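We use cookies to make this site work and to understand how it is read. Accept all | Manage settings

Search Search for: Type and press enter

Roltby pharmacy will take back old cosmetics and empty bottles from January

By Huguette Carré

The pharmacy on the market square in Roltby will start to collect used cosmetic packaging in January, after a trial in the neighboring town of Owen gave better results than the organizers had hoped. Residents will be able to bring empty bottles, tubes, jars and lipstick cases during normal opening hours, until six in the evening.

The collection is run by Trirka, a small recycling company which already takes the coffee capsules from the town's offices. Its plant is in Sindari, 81 kilometers away, and a truck will come to Roltby once a month to pick up the full boxes.

Cosmetic packaging is a difficult material for the ordinary recycling bins. Many of the pieces are too small for the sorting machines and fall through the holes together with the broken glass and the bottle caps. Others are made from two or three kinds of plastic pressed together, with a metal spring inside the pump. At the moment most of this goes to be burned.

During the trial in Owen, which lasted nine weeks, people brought 1661 pieces to a single box near the entrance of the town library. Trirka had prepared for 900. The box was full already in the second week, and the library staff had to keep the rest in paper bags behind the desk until the truck came.

"We thought that people would bring one or two things and then forget about us," said Marit Olander, who was responsible for the trial at Trirka. "But many came back three or four times. They had cleaned one drawer, and after this they wanted to clean the next one."
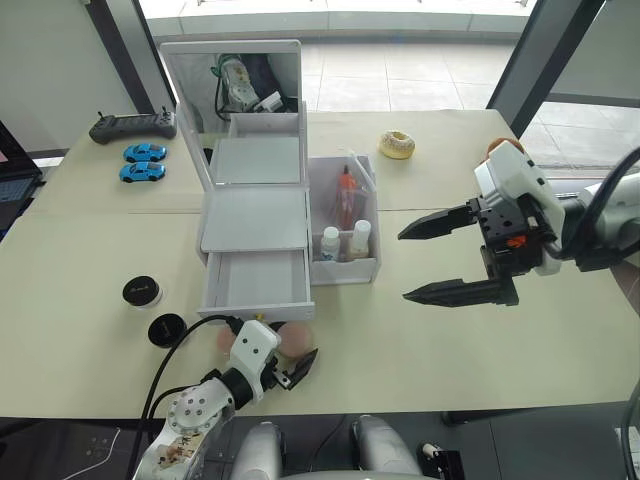
A large part of what arrived in Owen was not empty. The library received foundation in colors no longer sold, perfume samples from magazines and sun lotion which was several summers old. Trirka can accept these products also, but they must be emptied at the plant by hand, and this makes the work slower. The company asks that residents in Roltby finish the product first if it is still good, or scrape out what remains with a paper towel.

It is not necessary to wash the packaging with hot water. A quick rinse is enough, and for lipstick or thick cream it is better not to rinse at all, because the fat is bad for the drains.

The pharmacy will have two boxes, one for plastic and one for glass. Mirrors, nail polish, hair dye and spray cans will not be accepted. Nail polish and hair dye count as dangerous waste and should be brought to the municipal station on the old harbor road, where it costs nothing to leave them. Spray cans go to the same place, also when they feel empty.

Many visitors to the library asked how long they can keep a product at home. The pharmacy has now printed a leaflet on this question, which customers can take at the counter. On most packages there is a small drawing of an open jar with a number and the letter M. The number tells how many months the product is meant to be used after it was opened. Mascara has often a short time, three to six months, and powder can usually be kept much longer. The leaflet advises to write the month of opening on the bottom with a marker — very few people remember it afterward.

It also recommends keeping creams and perfume away from the bathroom window and from the radiator. Both heat and sunlight can change the smell and the color before the date is reached. If a cream has separated into water and oil, or smells different than before, it should not be used on the face.

The town of Roltby pays 4000 for the first year, which covers the boxes, the leaflet and the transport. The pharmacy does not receive money for its part. At the town meeting two members asked if it would not be cheaper to put the boxes at the municipal station, where there is already staff. The answer from the environment office was that the station lies far from the bus line, and that a person does not travel so far with three empty tubes in the pocket.

After the sorting in Sindari, the clean plastic is ground into small pieces and sold to a producer of flower pots and garden edging. The glass is melted together with other glass. Pumps with metal springs are still a problem. Trirka takes them apart when there is time, and the rest is stored until a better method is found.

Owen has decided to continue with its own box, but it will move from the library entrance to the hall of the swimming pool, where there is more space. Two schools have also asked to join. According to Olander they will have to wait until the autumn — the company has only one truck for this route, and the driver is already starting before five in the morning.

The environment office in Roltby will look at the results after six months and then decide if the collection should stay at the pharmacy.

Related news

Owen library extends evening opening
New timetable for bus between Roltby and Sindari
Where to leave old batteries and light bulbs
Swimming pool in Owen opens again after repairs
Market square parking: what changes in January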